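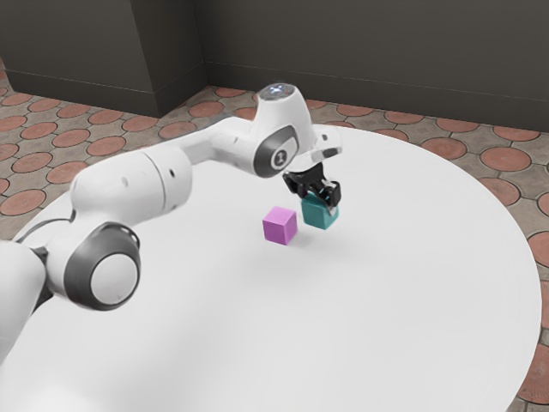
Call for participants: compare four arm controllers in a simulated stacking task

Trornia Lab, Claltitville
Posted February 18, 2025

We are looking for people who want to test robot controllers with us. The study is called Odumitz. It is done fully in simulation, so you do not need to come near a real machine, and you do not need to have one at home. You can take part from our test room in Claltitville or from your own computer, if it is strong enough (see the requirements below).

What we want to find out

Many small workshops and schools buy a robot arm and then use the controller that came in the box. We think the choice of controller matters more than people expect, especially in the last few centimeters before the gripper touches something. In Odumitz we compare four controllers on the same arm, with the same two-fingered gripper and the same table. Two of them are automatic and you only set their values and watch. The other two are steered by a person, one with a game pad and one with a 3D mouse.

The task is to pick up a teal cube and put it on a magenta cube. It sounds very easy. In our own trials the picking went well with all four controllers, but the moment of release was difficult. If the fingers open while the arm is still moving a little, the upper cube turns or slides. If the controller waits too long, the whole task becomes slow and people lose patience with it. 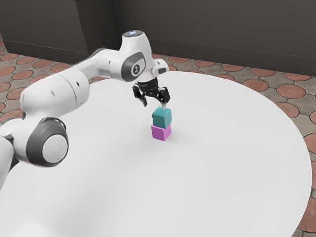

A trial is counted as good when the fingers are open, the arm has stopped, and the stack stays in place for three seconds. Then the arm goes back to the start position and the cubes are put in new places on the table. The software saves the path of the arm, the opening of the fingers and the time. We do not record your voice or your face.

What you will do

You will have three sessions on different days. In the first session Mansa Ametepe, who is responsible for the sessions, explains the program to you and you can practice as long as you like. In the second and the third session you do the real trials, 100 in total for each participant. The order of the controllers is chosen by the program, and you will not know the names of the two automatic ones until the end.

After each group of trials you fill in a short form. We ask how tired you are, how well you could guess what the arm was going to do next, and whether you would trust this controller with a real object. Please write freely there. Short answers are fine, and answers with mistakes in the language are also fine — English is a second language for most of us too.

One session takes 70 minutes, with a break in the middle. You may stop at any time and you do not have to tell us why. If you stop after the second session you still get paid for the two sessions you finished.

Who can take part

We have 38 places. We would like to fill half of them with people who have worked with robot arms before, and half with people who have never done it. Please tell us truthfully to which group you belong, as we compare the two groups in the results.

You should be 18 years or older and able to use a game pad or a mouse with one hand for a longer time. You should be able to see the difference between the teal cube and the magenta cube on a screen. If this is difficult for you, write to us anyway, because we can change the colors in your copy of the program before the first session.

People who worked on the Nutsugah controller, in any version, cannot participate. It is one of the four in the comparison.

If you want to take part from home

You need a computer with a separate graphics card, a screen and a stable internet connection. We send you the program and a small test that runs for five minutes. If the test shows that your computer is too slow, we offer you a place in the test room instead. We lend game pads and 3D mice to participants inside the country, and we pay for the postage in both directions.

Please do not use a laptop on battery during the trials. The simulation becomes slower when the battery is low, and then the times cannot be compared.

Payment

Each participant who finishes all three sessions receives 599 credits, paid by bank transfer. Travel to Claltitville by bus or train is paid separately, if you keep the ticket. We cannot pay for taxis.

What happens with the results

We will publish the results in September, together with the settings of all four controllers and the trial data without names. Every participant gets a copy by e-mail. If you want your own trials taken out, tell us before the end of the study and we delete them.

How to apply

Use the form on the Odumitz page. We need your name, your e-mail address, the group you belong to (with or without experience) and the times of day when you are usually free. A CV is not necessary. If you have experience, please add one or two sentences on what kind of arm and gripper you used and what for.

Questions about the controllers and the simulation go to Nii Amegashie, who leads the study. For questions about times, payment or travel please ask Mansa Ametepe. Both can be reached through the contact page of Trornia Lab. We read the applications in the order they arrive and we answer every one, also when all the places are taken. In that case you can ask to be put on the waiting list.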